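Cable Tidying: Your Questions
Print this page | E-mail this page

Do I need a cable management kit?

Probably not. The Dresisell kit we looked at in August had 51 pieces in it, and we used maybe a dozen. Most of the rest were the same tie in different colors. If you have a desk lamp, a monitor and a printer, a packet of hook-and-loop strips will do.

Do tidy cables last longer?

Sellers like to say so. I haven't seen any good evidence. Sharp bends and tight ties are bad for a cable, and a very neat desk often has plenty of both. Leave slack near the plug.

Is the Irkasis sleeve worth the money?

It looks nice on the day you fit it. Then you buy a new keyboard and have to pull the whole thing apart to get one wire out. So-ying Tang, who wrote the first version of this page, gave hers away after 2 months.

What about adhesive that "never lets go"?

Everything lets go. Marcelino Salcedo stuck up a row of Rivas hooks under a painted shelf and they came down with the paint still on them. Clean the surface first, wait a day before hanging anything, and don't expect much from textured walls.

Should I label both ends?

Yes. This is the one piece of advice in every guide that I agree with. Masking tape and a pen are fine. You don't need the Gitura label app, whatever the reviews say (it had 2,441 of them when I checked, and a lot of them sounded alike).

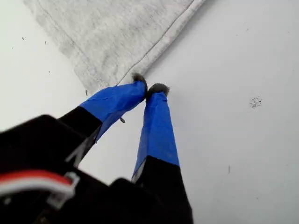
Clips or ties, if I can only buy one? Clips, for anything that stays put. Ties get pulled too tight and then you need scissors. A clip doesn't have to be fancy either: the red and white wires in the photo run through or beside a small white plastic one, and that keeps them against the black housing. I'd want to see what a "premium" clip does better before paying extra for it.

Related
Power strips: what the ratings mean
Under-desk trays compared
Getting rid of old chargers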